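Walk-round sheet: laundry and linen handling, automated folding trial
Site: Rathore residential block, first floor and laundry
Filled in by: Lăcrămioara Lazăr, safety rep
Went round with me: Tiago Peixoto (shift lead), Conceição Mendes (linen, mornings)
Month: July
Supplier of the system: Brirkonance

Marks used: **OK**, **Not OK**, **Part**, **N/A**. Comments are mine unless initialled. Last time the comments got trimmed before the sheet went up on the board. Please leave them in.

## A. Before the shift

- **A1. Briefing given to everyone who will be near the equipment.** Part. Days had it. Nights got a printed slide. Tiago P. says nights "won't really be near it", but the cage is beside the only door to the drying room.
- **A2. Written risk assessment on site.** OK. It's the supplier's, with our address typed in. Item 7 is about forklifts. We have no forklifts.
- **A3. People know who can stop the machine.** Not OK. I was given two different answers in the same corridor. It should be anyone, and the sheet by the cage should say so.
- **A4. Staff told what is recorded and who keeps it.** Not OK. See section D.

## B. The folding cell (laundry)

- **B1. Guarding in place and fixed.** OK. All panels tight, gate switch works when tried.
- **B2. Emergency stop within reach of the loading side.** Part. There is one, and it works. A linen trolley was parked in front of it at 6.40 and again at 11. Floor tape wanted.
- **B3. Clear floor round the cell.** Not OK. The cell took the space where full trolleys used to wait, so they now wait in the passage. This was raised before installation, and the answer was that there would be fewer trolleys. There are the same number.
- **B4. Noise.** OK by the meter. Conceição says the beep at the end of each cycle gives her a headache by ten. I don't have a box for that, so it goes here.
- **B5. Lifting and reaching.** Part. Less stooping at the table, agreed, and that is a real gain. More twisting at the infeed, as each towel has to be laid flat and corner first. Nobody assessed the infeed as a handling task.
- **B6. Jams cleared safely.** Not OK. The procedure says stop, isolate, open, clear, close, reset. I watched a jam cleared through the infeed slot with a coat hanger. I am not writing down who. The reset takes longer than the target allows, and that is what wants fixing.

## C. Hand-held gripper work (bedrooms)

The gripper is used by hand to pick up and place linen so that the machine side can learn from it. Management's note calls it "light duty". I'd like to know who decided that and how long they held it for.

Checked at one bed, with a teal towel bunched up between the open jaws and a clear plastic sheet over the checked bedspread.

- **C1. Jaws, pivots and fixings sound.** OK. Nothing loose on handling.
- **C2. Fingers kept clear of the jaws.** Part. People straighten the towel with the free hand while the jaws are open round it. I did the same when I tried it. The training says don't, and the task more or less makes you.
- **C3. Cables tidy and out of the way.** Not OK. Tangle of black cables on the bed, next to the handheld unit marked DAS and a bunched navy jacket. Clip them together, and find a hook for coats.
- **C4. Bed clear of everything not needed for the task.** Part. Folded pink quilt and the jacket both along the one side.

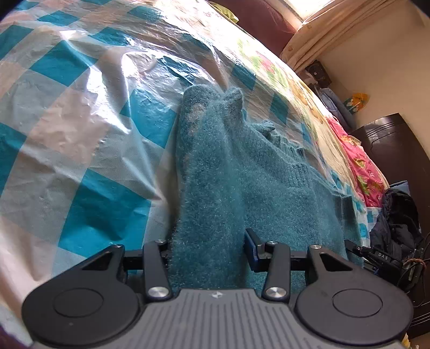

- **C5. Surface under the work suitable.** Part. Plastic sheeting creases and throws back the light from the window. Conceição finds the glare tiring. Try it with the curtain drawn across before anybody orders a different sheet.
- **C6. Weight and time in the hand.** Not OK. No limit set. Target is 400 pick-ups a shift. Clementina Garcia managed 111 the shift I was there and went home with a sore wrist, which is in the accident book because I put it there.
- **C7. Rotation between tasks.** Not OK. The rota shows rotation. The two people on it swapped once, for lunch.
- **C8. Gloves.** N/A. Supplier says none needed. I'd leave it to whoever is wearing the thing.

## D. Jobs, pace and records

I was asked whether this section belongs on a safety sheet. It does. Pace and worry both hurt people.

- **D1. Targets agreed with staff.** Not OK. They came with the Wadeo software and were never discussed.
- **D2. Individual figures not used for discipline.** Not answered. Tiago Moreira (operations) told me they are "for improvement". I asked for that in writing and have nothing yet.
- **D3. Staff know what happens to their hours after the trial.** Not OK. The poster says the system will "free up time for residents". No one on linen has been offered a care shift or the training for one.
- **D4. Old way of working still possible if the system is down.** Part. The folding table has gone to the store. It was needed on two mornings and fetched back by hand both times, down the stairs.

## E. Actions

| Item | What | Who | State |
|---|---|---|---|
| A3 | Sign by cage: anyone may stop it | T. Peixoto | Promised |
| B2 | Tape in front of stop button | T. Peixoto | Done while I watched |
| B6 | Time a proper reset, change target to suit | T. Moreira | Open |
| C3 | Cable clips, coat hook | C. Mendes | Clips ordered |
| C6 | Set a limit for gripper work | T. Moreira | Open |
| D2 | Written answer on individual figures | T. Moreira | Asked twice |
| D4 | Bring the table back down for good | L. Lazăr | Needs two people |

Reply from T. Moreira, added under the table: "Bimance site runs the same kit without these issues."

I rang Bimance. Their rep hasn't done a walk-round yet. I've sent her this sheet.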